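바구니

세탁과 정리 일을 하는 기계를 시험하는 곳은 프루클리(Prurkley) 건물 3층에 있었다. 글레니스 포크너는 그 층에서 나이가 제일 많은 직원이었고, 기계에 대해서는 아는 것이 제일 적었다. 그녀는 트란사이드(Trarnside)의 호텔에서 오랫동안 객실을 정리한 사람이다. 회사는 그녀에게 화면을 보고 의견을 말하는 일을 맡겼다.
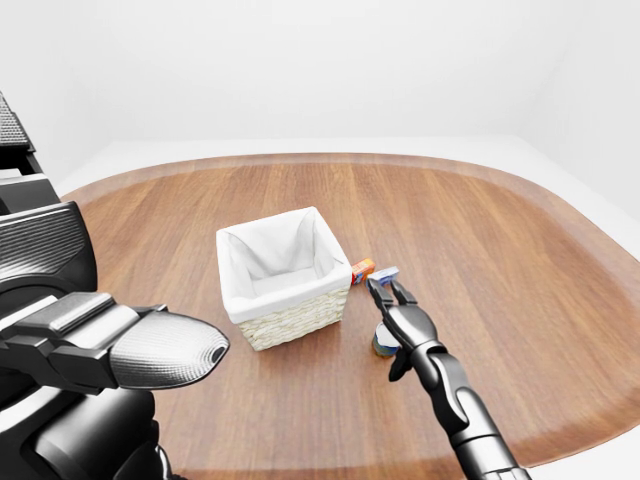

"이번 것은 어떻습니까?" 락말 나나야카라가 물었다.

글레니스는 안경을 이마 위로 올렸다가 다시 내렸다. 그녀는 대답하기 전에 항상 그렇게 했다.

"바구니가 아직 비어 있네요."

"네. 지금 하나를 들고 있습니다. 이제 넣을 겁니다."

"깡통하고 주황색 상자는요?"

"그다음입니다. 순서는 기계가 스스로 정합니다."

그녀는 화면 속의 식탁을 오래 보았다. 좋은 나무 색이었다. 그러나 누가 거기서 밥을 먹은 적이 없는 식탁이었고, 컵 자국도 없고 빵 부스러기도 없었다. 바구니 안의 하얀 천도 마음에 걸렸다. 호텔에서 하얀 천은 언제나 걱정이었다. 하얀 천이 있으면 그것을 빨아야 하는 사람도 있기 때문이다.

"왼팔은 왜 쉬고 있어요?"

락말은 잠시 말이 없었다. 그는 화면을 보고, 자기 왼손을 보았다. 그 손은 찻잔을 들고 있었다.

"쉬는 것이 아니고, 필요가 없어서 기다리는 것입니다."

"나라면 왼손으로 바구니를 잡아요. 물건을 넣을 때 바구니가 밀리니까요. 천도 같이 눌러 주고요. 안 그러면 상자 모서리에 천이 걸려서 안으로 말려 들어가요."

그는 그 말을 공책에 적었다. 락말은 중요한 것은 꼭 종이에 적는 사람이었고, 그 점을 글레니스는 좋아했다.

회사는 1월까지 대답을 주어야 했다. 니고르(Nygård)라는 숙박 회사가 질문을 하나 보냈다. 기계가 손님이 떠난 방의 탁자를 치울 수 있는가, 하는 질문이었다. 몬세라트 바우티스타 부장은 "예"라고 쓰고 싶어 했다. 시뮬레이션에서 기계는 1,883번 시도했고 그중 실패는 51번이었다. 부장은 이 숫자를 매우 사랑해서 회의마다 큰 글씨로 보여 주었다.

"글레니스 씨는 어떻게 생각합니까?" 부장이 그날 오후에 물었다.

"호텔에서 내가 방 쉰한 개를 잘못 치웠으면 지배인이 나를 불렀을 거예요."

부장은 웃었지만 숫자는 지우지 않았다.

저녁 여섯 시가 지나서 사람들이 집에 갔다. 글레니스는 남아 있었다. 집에 가면 자기 식탁이 있었고, 그 식탁은 아침부터 그대로였다. 남편이 죽은 뒤에 그녀는 남의 방은 잘 치웠지만 자기 식탁은 잘 치우지 못했다. 편지, 약봉지, 반만 먹은 비스킷 통. 무엇을 바구니에 넣고 무엇을 남겨야 하는지 그녀도 모르는 날이 많았다.

"락말 씨, 하나 물어봐도 돼요?"

"물론입니다."

"기계는 이 물건을 치워도 되는지 어떻게 알아요?"

"우리가 알려 줍니다. 식탁 위에 있는 것은 모두 바구니에 넣으라고요."

"모두요?"

"지금은 모두입니다."

그녀는 고개를 끄덕였다. 그리고 트란사이드에서 일할 때의 이야기를 했다. 어느 손님이 탁자 위에 조약돌을 두고 나갔다. 보통의 회색 돌이었다. 새로 온 직원이 그것을 쓰레기로 생각하고 버렸고, 저녁에 손님이 내려와서 계단에 앉아 울었다. 글레니스와 그 직원은 밤에 손전등을 들고 뒷마당의 봉투를 전부 열었다.

"찾았습니까?"

"찾았어요. 아니, 비슷한 돌을 찾았어요. 손님은 맞다고 했고요."

락말은 이번에는 적지 않았다. 차는 이미 식었는데 그는 그것을 마셨다.

"그 직원은 사람이었는데도 몰랐군요." 그가 말했다.

"네. 그런데 다음부터는 문 앞에서 먼저 물어봤어요. 너무 많이 물어봐서 손님들이 귀찮아했지요."

락말은 의자를 당겨 앉아서 보고서를 열었다. 부장이 미리 쓴 첫 줄에는 "가능합니다"라고 되어 있었다. 그는 그 뒤에 천천히 글자를 더 넣었다. 탁자에 버려도 되는 물건만 있을 때 가능합니다. 그는 글레니스를 보았고, 그녀는 안경을 올렸다가 내렸다.

"바구니 잡는 것도 써 주세요. 왼손으로."

"쓰겠습니다."

그녀는 외투를 입고 계단으로 내려갔다. 버스에서는 창가에 앉았다. 집에 도착해서 불을 켜고, 비스킷 통의 뚜껑을 닫고, 약봉지를 서랍에 넣었다. 편지는 한 번 들었다가 있던 자리에 다시 놓았다.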